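Sloped-wall bins for sorting small parts: liner, clamps, wall angle

Skunlow Workshop Forum > Storage and Benches > Bins and trays 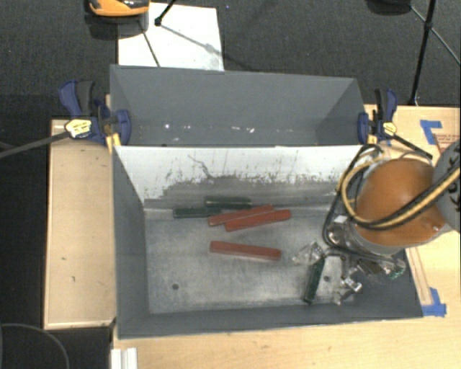 Grey bin on the bench, three red-brown blocks and three green, bar clamp at the back left corner.

Posted by swarf_and_all, Jun 13, 2020

I want opinions on the bin before I make the second one. Working load is six blocks in two colours. They go in mixed and come out sorted by colour.

Points as they stand:

The walls lean outward. Blocks end up on the floor and don't stay propped against the sides, so that part I am happy with.

The back wall has a whitish sheet on it, and the lower portion has picked up grey smudges and scuffs. The upper part has none to speak of. I can replace the sheet or leave it off.

The floor is bare metal, mottled grey, with a small hole near the left. The hole was in it when I bought it. Parts don't fall through but I would like to close it.

The bin is clamped to the table. Two clamps. I don't want to screw through the tabletop.

Questions: is a liner worth having on the back wall at all, what do people use on a metal floor, and is clamping at the corners enough over a long session?

Reply by Riltine_Bench

Clamping is fine for that size. Check the bar clamps after the first hour, the pads bed in and you lose some of the tension. After that mine hold all day. Put a scrap of card under the jaw if you care about the finish on the table.

On the liner: take it off. A liner that only covers one wall gives you an edge, and thin parts find edges. I have had washers slide behind one and stay there until the bin was stripped down.

Reply by Agnese Jaunzems

I disagree about the liner. Bare sheet metal marks painted parts, and from the scuffing on that one something is touching the wall regularly. Better the sheet takes it than the paint. Fix the bottom edge down with a full strip of double-sided tape, no gaps, and washers can't get behind it.

For the floor I use a 3 mm rubber mat cut to size. Blocks don't skate when you reach for the one next to them.

Reply by Riltine_Bench

Tape at the bottom edge lets go as soon as anyone wipes the bin out with degreaser. And rubber on the floor is a nuisance with small flat parts, you can't slide them to the wall to get a fingernail under.

Reply by Agnese Jaunzems

He isn't sorting small flat parts, he is sorting blocks.

Reply by swarf_and_all

Blocks only, for now. The next batch may include short dowels.

Paint isn't a concern, they are coloured right through. What does concern me is seeing the green ones. Dark green on a mottled grey floor is poor contrast under my strip light, and when two of them lie one behind the other I read them as a single piece. The red-brown are easier.

Reply by Wekmont40

Then your problem is the floor colour and you should sort that first. White or cream mat. I would not go for gloss, you get the reflection of the lamp in the middle of it.

Also move the lamp. Light from behind your shoulder puts your own shadow into the bin. Bring it in from the side, low enough to throw a short shadow off each block, and two pieces lying close together will separate visually.

What angle are the walls? It looks like a fair slope on the left and front.

Reply by swarf_and_all

Measured with a bevel gauge: 130 degrees between floor and wall on the left, inside face. I haven't done the others. The back carries on up as a tall panel which slopes away as well, and I have been wondering whether it needs to be there.

Reply by Wekmont40

130 is generous. Dowels will roll down that and keep going across the floor, so the rubber mat starts to look sensible. Keep the tall back. It stops anything dropped in from the front going over the far side.

Reply by Sarmīte Uibo

We ran trays of this general shape for packing toy sets. Some 8 trays, all with sloped sides. Notes from that:

Mat loose, not glued. Lift out, shake, put back. Dust under a glued mat turns to grit at the edges.

Hole in the floor: leave it open. Under a loose mat it does no harm, and without a mat it lets you push the dust out. If you must close it, foil tape from underneath.

Liner on the back wall: we had it for a month and stopped replacing it. No difference in the parts. Agnese's point holds for painted work.

Clamps: they were in the way. A clamp on the corner is where your sleeve goes. We moved to a batten screwed to a board, with the board hooked over the table edge. No holes in the tabletop.

Reply by Riltine_Bench

Hooked board will lift if you lean on the near side of the tray – seen it happen. Clamp the board as well.

Reply by Sarmīte Uibo

It depends on the depth of the hook. Ours went down 6 cm over the edge and did not lift.

Reply by swarf_and_all

Thanks all. Plan for number two: same wall angle, tall back retained, loose cream mat, no liner. I will try the hooked board and keep the bar clamps on it until I am satisfied it stays put. The hole question goes away as I'm cutting the new floor myself.

Is the Swati mat the textured one or the smooth? The shop listing doesn't say.

Reply by Agnese Jaunzems

Textured one side, smooth the other. Smooth side up for blocks.

Reply by Wekmont40

Textured side up if you are doing dowels.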